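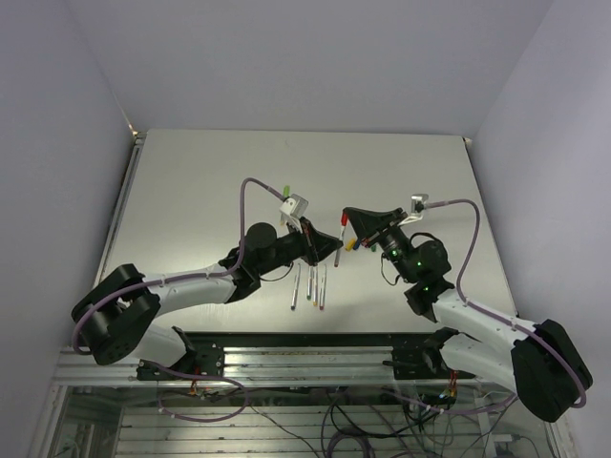 Posted by endetti_fan in Marketing & Social Media - 3 answers

Print this page | E-mail this page

Teaser posts before a flavor relaunch - how long is too long?

I run the social accounts for Potelberg, a small iced tea brand, and in May we're bringing back our pear flavor with a new recipe and a new can. I'm so excited about this one! We have 2,728 followers on Instagram and 1,177 on TikTok, so tiny, but they comment on everything and they have been begging for pear ever since we dropped it.

My plan is to post hints for a while without saying what's coming. Blurry can, a single pear on a doorstep, that sort of thing. My boss wants 18 days of it. I love a good mystery but I'm worried people will wander off by the second week. Has anyone run a teaser that long with a small audience? And should the same clips go on both platforms?

Answer 1

Oh, pear! Do it!

18 days is long but you can make it work if something changes along the way. We did a teaser for Manby (granola bars, similar size to you when we started) and the first few posts did great, then there was a sag in the middle where we were basically posting the same hint in a different color. What rescued it was letting people guess. We put up a story with a question box, reposted the silliest guesses, and the comments came roaring back. Someone was convinced we were launching a soup.

If I had it to do over I'd run ten days and keep the rest of the material for after the reveal. You will want things to post the week after, trust me, and by then you'll be tired and out of ideas. Recipe clips, people trying the first can, the old label next to the new one - all of that is gold and it's easy to film ahead.

On your second question, same footage is fine but recut it. Our TikTok people wanted a voice talking to them in the first couple of seconds. Instagram was happy with a pretty can and a caption.

One more thing, check with whoever handles your stores before you pick the reveal date. Ours hit shelves in two towns before we had said a word and a customer posted the picture for us.

Answer 2

too long. one week max

Answer 3

I'd push back a little on the one week answer. Endetti did close to a month for their lemon soda and I checked every single morning like a kid with an advent calendar. They had more than 4,000 followers by then though, so maybe it's different.

Please be careful with the wording! If you hint that the brand is going away or a favorite is being discontinued, some people will take it literally and write to you upset. Have a friendly reply ready to copy and paste. Dudek has a free posting calendar you can fill in, I use it for my own shop and it's lovely - you can color the teaser days and the reveal day separately and see right away where the gaps are.

Good luck, and come back and tell us how the pear does!

Print this page | E-mail this page

Contact us | Copyright, all rights reserved | Back to top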